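From the gripper bench

Well, it has been quite a month for the two-arm table, and October went by before we knew it! Melur Chong has been putting the Flarnero fingers up against the Poltlow ones, and I promised I would pass along how she's getting on. Each set gets 100 tries at every object, same controller settings, same starting pose, and she writes down every slip.

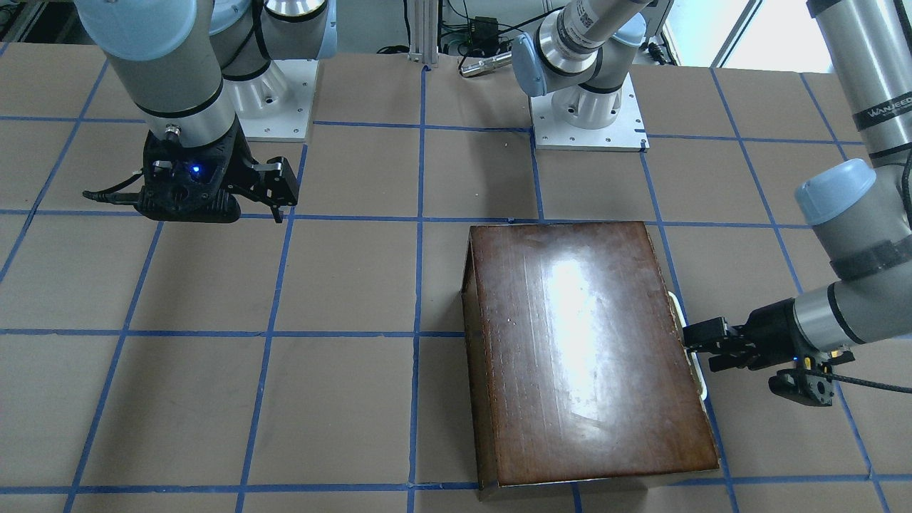
Flat-sided things have been easy for both sets, but curved handles are where the two part ways – the Poltlow pads are softer and seem to settle into a bend, while the Flarnero fingers like to be lined up just so. On the handle round the Poltlow pads held 72 times and the Flarnero fingers 34, though Kurniawati Tambunan thinks a slower close would help the second number a good deal, and she is usually right about these things.

She'll be rerunning that round with the new closing speed next, and the full log of 212 slips is in the shared folder if you'd like to look through it.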